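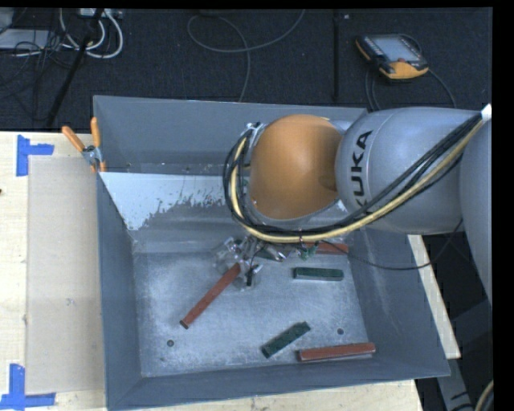 Akosua Adjei wrote in to say vinegar is all very well but it wrecked the shine on her best tin snips, and could we please do a page on rust that doesn't begin and end with vinegar. Fair enough. Rust, then, and damp, and grubby benches while we're at it.

Rust on small bits

Screws, washers, hinges, old bolts. Vinegar does still work for these, sorry Akosua. 200 ml in a jam jar, lid on loosely, leave overnight. Brush with an old toothbrush in the morning, rinse, dry straight away. Properly dry. On a tray in a low oven if the kitchen is free, or on top of the radiator in a tea towel you don't love.

Don't leave them in for a week. I did. Grey sludge and half a hinge.

Anything plated, keep out of it altogether. That goes for shiny snips, chrome spanners, the nice taps. For those, a ball of kitchen foil dipped in plain water and rubbed gently. Wipe the brown muck off as you go or you just move it about.

Rust on bigger things

Spades, saw blades, the bed of an old plane. Wire wool and a drop of oil first. If it's only surface bloom that'll do it. If you can feel it with a fingernail go to wet and dry paper, 200 grit or near whatever the shop has got, then something finer to finish. Long strokes, same direction. Gloves on for saw blades. I know you won't, but gloves on.

Then oil. I use Løken because there was a tin of it in the garage when we moved in and it has not run out. Any light machine oil is fine. Wipe on, wait while the kettle boils, wipe most of it off. A blade that's still dripping collects sawdust and then you're worse off than before.

Tools that touch food: no machine oil. Food grade mineral oil from the kitchen aisle or the chopping board people.

Metal bins, trays and tubs

Good for scrap and offcuts, last for years if you empty them. Trouble starts at the bottom seam. Wet leaves, wet rags, that inch of something nobody will own up to. Tip out, brush out, leave upside down on battens for an afternoon so the air gets under.

Scratched paint, touch up when you see it. Clean, dry, sand the edges of the scratch, dab of metal primer, dab of whatever colour is closest. Won't match. Doesn't matter in a shed.

Sharp rim? Split a length of old hosepipe down one side with a knife and push it on. Warm the hose in hot water first, goes on much easier. Also stops the clanging.

Rattly base on a wooden top: felt pads from the chair leg packet. Or an offcut of carpet, pile side down if you want it to slide, pile side up if you want it to stay put.

Oily rags do NOT go in with the sawdust. Linseed oil ones especially, they can heat up by themselves and catch. Lay them flat outside to dry, single layer, then bin them.

Bench tops

Pale wood shows everything. Black ring under a wet tin is iron and damp together, and scrubbing with washing up liquid won't shift it. Lemon juice on a cloth, leave a few minutes, wipe with clean water, dry. Repeat tomorrow. Test a corner underneath first as it will lighten the wood.

Glue blobs. Let them go hard then lift with an old chisel held nearly flat. Wet glue, damp rag, quick.

Dents: damp cloth over the dent, warm iron on the cloth, few seconds at a time. Steam brings the fibres up. Works on dents, not on cuts. Do not use the good iron.

Finish with wax or leave it bare, your choice. Brerkomier paste wax is what I've got open at the moment, smells of pencils, bit dear. Thin coat, buff, thin coat again. Thick coats go sticky and you will wear them on your sleeves all summer.

Bench height, somebody asked last month. Mine is 730 mm because it used to be a dining table. Too low for planing, fine for sitting down to. Stand up, hands by your sides, bench at your wrist bone or so. Put blocks under the legs untill it feels right and then screw the blocks on.

Keeping the damp out

Shed air is the real culprit. Things that help:

A gap behind shelves. Even a thin batten.
Drawers lined with brown paper, changed in December and forgotten the rest of the year.
Those little silica packets out of shoe boxes. Chuck them in with the drill bits. Dry them out on a sunny windowsill when they stop working.
A stick of chalk in the toolbox. My gran swore by it. Can't say I've seen much difference.
No cardboard on a concrete floor, ever. It drinks.

For drawers in a very wet shed I drilled a 7 mm hole in the back of each one and it has made a diference, less of that cellar smell. Moved house from Drorovlow two winters ago and the new shed is worse, north facing, ivy, the lot. So more holes.

If the door swells don't plane it in winter. Wait till it's dried out or you'll have a draught by June. Candle wax down the sticking edge gets you through to spring.

Odds and ends

Seized padlock: pencil lead. Scribble on the key, work it in and out. Oil in a padlock gums up in the cold.

Squeaky vice, dry bar of soap on the screw. Bit of grease is better but soap is what's usually in reach.

Rarwood on the high street do wire wool by the bag, far cheaper than the little rolls. Shut Tuesday afternoons, as I keep finding out.

Next time drains, if I get round to it. Send in your drain things.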